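Ritville Residents' Forum
Board: Facilities and Services
Thread: Proposed changes to consumables supply at the Hivusthorpe community rooms

Posted by: hivusthorpe_rooms
The management body for the Hivusthorpe community rooms invites comment from hirers on the supply of cleaning consumables. At present, sponges, cloths and detergent are provided to each hirer without charge. Under the proposed arrangement, hirers would bring their own, and the rooms would retain only mops, buckets and bins.

The proposal would apply to all casual and recurring bookings from August. Kitchen hire is excluded, as separate food safety conditions already apply. Individually wrapped sponges now in stock would continue to be issued until exhausted. 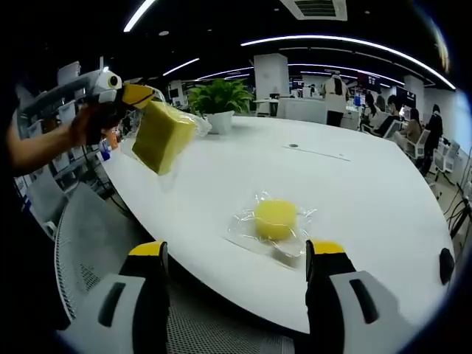

hivusthorpe_rooms | Forum member | Posted 2025-05-09

Comment is sought on two matters in particular. The first is whether hirers regard the supply of consumables as part of the hire fee. The second is whether individually wrapped items should be purchased at all, given the council's guidance on soft plastics. Replies should be made in this thread so that they may be considered together.

Reply 1
Posted by: paiva_street_quilters
Our group has held a recurring booking for nine years and does not support the proposal. The schedule of fees describes the rooms as "equipped for cleaning on departure". A reasonable hirer would understand that phrase to include a sponge. If the phrase is to be given a narrower meaning, the schedule should be amended and the fee reviewed at the same time.

We have no objection to unwrapped sponges.

Reply 2
Posted by: ledger_and_lamp
I respectfully disagree with the previous member. The fee has not been increased in five years, and the cost of consumables falls on every hirer equally, including those who use the small meeting room for an hour and leave nothing behind but a moved chair. A charge that follows use would be fairer.

On the question of wrapping, I would ask that the rooms consider the Merkura refill scheme, under which detergent is dispensed from a bulk container and cloths are laundered and returned.

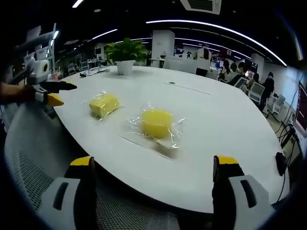 The scheme does require a locked cupboard and a person to sign for deliveries. I understand that the Ritville library annexe declined it for that reason. The rooms have a suitable cupboard beside the rear entry, presently occupied by folding signs.

Reply 3
Posted by: southgate_carers
Our members would be disadvantaged by a requirement to carry supplies. Many travel by bus, and several use walking frames. We would also draw attention to hygiene. Some of our members are immunocompromised, and a sponge that has been opened by a previous hirer is of no use to them. Whatever is decided about plastic, a sealed item should remain available on request.
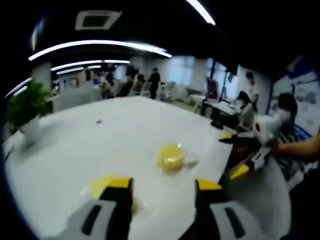 We would accept a modest deposit or a sign-out sheet. We would not accept a rule that leaves the matter to the discretion of whoever happens to be on duty, as the previous key policy did.

Reply 4
Posted by: ledger_and_lamp
The point concerning access is well made and I withdraw my support for a blanket rule. I maintain that recurring hirers of the main hall should meet their own costs.

Reply 5
Posted by: paiva_street_quilters
Recurring hirers already pay a bond. We would ask the previous member to consult the schedule.

Reply 6
Posted by: hivusthorpe_rooms
Members are thanked for their submissions. The exemption requested in Reply 3 will be added to the draft. The wording of the fee schedule has been referred for review, and a cost comparison for the refill scheme will be posted to this board when received. The thread remains open.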